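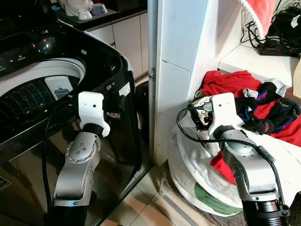

Lid up, ready for the next load.

I did my first proper open water swim of the year yesterday morning and I am still buzzing about it, so you're all going to have to put up with a long one.

Some of you will remember that I only started swimming outdoors in September, which gave me five or six weeks before it got too cold for me and I slunk back to the pool. I've been at the pool all winter. I like the pool! I like the hot showers and the clock on the wall and knowing exactly where the other end is. But I'd been telling everyone at work since January that I was going back to the lake as soon as the water got to 11 degrees, and then Manuela Cattaneo texted me at twenty to seven in the evening with just the number 11 and a picture of a thermometer. So that was that.

For anyone who hasn't been to Fustside, it's an old gravel lake with a little wooden jetty, a hut and a row of orange buoys they put out for the season. The short loop is 400 metres and the long one is 1000, and you tell the person in the hut which you're doing before you go in. I said short. Manuela said long. Macarena Retamal, who has been in every week right through the winter without so much as a neoprene sock, said she'd do whatever we were doing and then carry on without us, and she did.

Getting in was horrible. I'm not going to dress it up. I walked down the ramp up to my knees and stood there saying a word I won't type, and then up to my waist, saying it louder. My wetsuit is a second-hand Maruyama that I bought from a man two streets away, and it's a great suit, but the zip leaves a gap the size of a coin at the back of the neck and the lake knows exactly where it is. I floated on my back for a bit and let my breathing settle, which Macarena drilled into me last year, and after a minute or two my face stopped hurting and I could think again.

Then I put my head down and swam, and oh, it was lovely. The water's very clear at this time of year, before the weed comes up, and there was sun coming through it in long slanting stripes. I could see my own hands! In September it was like swimming through cold tea. I saw a perch, or what Manuela later told me was a perch, just hanging there by the second buoy looking unimpressed.

My sighting needs work. In the pool I've spent months keeping my head still, and out there I have to remember to look up every few strokes or I drift off to the left. I did the first leg in what I'd call a generous curve. After that I tried counting, looking up every sixth stroke, and it was much better — still not straight, but I wasn't heading for the reeds any more. If anyone has a good drill for this that I can do in a lane without annoying people, please leave it in the comments.

When I got round to the jetty I felt so good that I waved at the hut, pointed at the short buoys again and went round a second time. So 800 metres altogether. Next time I'm saying long.

The shivers got me afterwards, as they always do. I had two jumpers, a woolly hat and the big changing coat, and I still couldn't hold my cup steady for the first ten minutes. I'd brought ginger tea and a slab of the date cake I made last week (I'll put the recipe up, several of you asked). Macarena came out a good while after us, pink as a prawn, and ate most of what was left.

A couple of bits of kit, as I know I'll get asked. The goggles are the Sumico ones with the pale blue lens. They didn't fog once and they don't leave me looking like an owl for the rest of the day. The tow float is a Levimberg, very bright, and it has a dry pocket big enough for car keys and a phone. I tested mine in the bath first with 100 grams of rice in it and the rice came out dry, so I trust it.

Manuela has talked me into putting my name down for the lake mile in July. I haven't pressed the button yet. I've got the page open in another tab and I keep looking at it. The hut opens at half past six all through the summer, and if I leave the house by six I can get a long loop in and still be at my desk on time, with wet hair.

Neck gap is getting sorted this weekend. I've ordered some neoprene glue.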